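Séverine Ferrand on keeping a planner out of the way
19 May 2019

Séverine Ferrand maintains the motion stack at Flotis, where she is responsible for everything between the camera drivers and the joint commands. Her team calls the planner Onon. It runs as a single process with a fixed cycle of 10 milliseconds, and most of our conversation was about what is allowed to happen inside that cycle.

"Very little," she said. "It reads the latest state, extends or repairs the current trajectory, and writes out a setpoint. It does not wait for perception. If the perception message is old, it carries the age along and the cost function deals with it."

The age term was added in March, after a long stretch in which the planner treated every pose estimate as current. The old code had a timeout and nothing else. An estimate was fully trusted until the limit and then dropped, which produced a visible step in the commanded velocity. Ferrand replaced the timeout with a covariance that grows with age. The change came to 187 lines, including tests.

Close-range work is where stale estimates matter most. The wrist camera and the head camera are fused in a module named Stellamine, and the weighting between them changes during the approach. 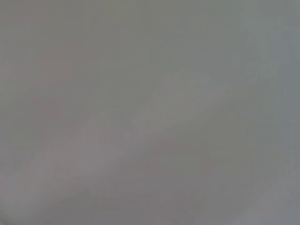
"People assume you switch to the wrist as you get closer," Ferrand said. "We did that at first. The trouble is that the wrist stream has its own bad range. Too few features, and the matcher will still give you an answer if you let it." Stellamine now scores each stream on how well constrained its last solution was. A stream that scores low keeps running but contributes almost nothing. Distance to the target no longer appears in the formula.

She is less satisfied with how the scores are calibrated. The thresholds were fitted on one log of 2134 approaches, and she does not know how well they carry over to another lens. The fitting script is in the repository, undocumented.

Contact is handled by a separate controller. For spoons and other small utensils, the planner hands over before the tool reaches the rim of a glass, and from there an impedance loop limits the lateral force. The handover used to be a mode switch. It is now a blend over seven control steps, and both controllers run throughout.

"The blend costs us some CPU and it removed a whole class of bug reports," she said. "Before that, every log with a jerk in it had a mode change within one or two samples."

Transparent objects are a known weak point in depth. The pipeline masks any region where the depth image and the segmentation disagree, then fits a rim model from the color image alone. Glass and ceramic go through the same fitting code with different priors.

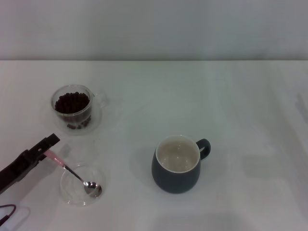
How does the planner treat an object whose depth has been masked out?

It inflates the fitted rim into a closed cylinder and plans around that. The cylinder is wider than the real object, so some valid paths are rejected. When the task requires entering the object, the top face of the cylinder is opened and the walls are kept.

Tooling took up the last part of the interview. Logs are replayed with Czerwiński, an in-house tool that steps the planner through recorded messages in their original arrival order, including the late ones. Earlier replays sorted by timestamp, and several faults could not be reproduced that way.

"Sorting by timestamp gives you a robot with perfect networking," Ferrand said. "We don't have that robot."

Czerwiński also records the random seed of every sampling call, so two replays of one log on the same build give identical trajectories. Across builds they may differ, and the tool reports the first cycle where they do. The report is plain text. Ferrand said a graphical view has been requested and is not scheduled.

Her current work is on memory allocation in the trajectory repair step, which still calls the heap in one branch.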